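Clearing out the kitchen drawers

3 min read

I moved apartments in July and the new kitchen has three drawers. The old one had ten. I had put off sorting my utensils for years, and now there was no way around it.

I started by emptying everything into one big box. Then I only took things out when I needed them to cook. After a few weeks most of what I owned was still in the box, including two garlic presses, a melon baller and a Zavdale apple corer that I remember ordering late at night.

What I did take out was dull. A knife, a peeler, a pot, a ladle, a wooden spoon. I cook rice, soup and eggs most days, so I should have guessed.

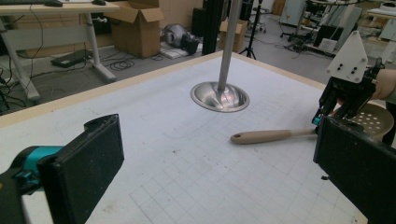 Metal

I kept less metal than I expected. Long-handled steel tools look good hanging up, but there's no rail in the new place and they don't fit in a short drawer unless you lay them at an angle. I measured the drawer after I had already bought a Greketti organizer for it. The organizer went back.

The ladle stayed. So did a whisk, which I use for pancakes and nothing else. The potato masher went to So-ying Mak, who took the melon baller too.

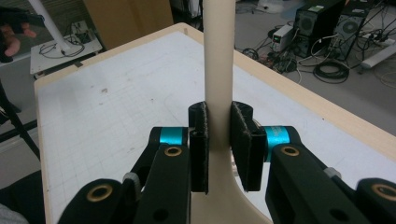 Tall things are a pain to store.

The other trouble was the worktop. I used to have a jar next to the stove with everything standing up in it. It collected grease, and I had to wash things before I used them as well as after. I don't have a jar now. If something doesn't fit in a drawer, it goes on the shelf over the fridge, and if I don't reach for it up there I give it away. 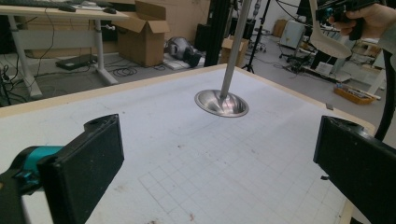

Wood

I was softer on wood. I have a spoon from my grandmother's kitchen with one edge worn flat from scraping pots, and it was never going in the donation bag. I oil the wooden things every couple of months with plain mineral oil, leave them overnight and wipe them down in the morning. They don't go in the dishwasher.

A slotted spoon is worth having. I use mine for dumplings and for lifting eggs out of the water. 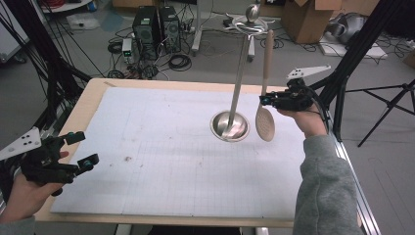

Colin Garside wrote to me after my last post to say that I should keep the second garlic press, as the hinge always goes on the first one. He may be right. It's still in the box, and the box is in the hall closet until I get around to dropping it off.

5 comments · 3 shares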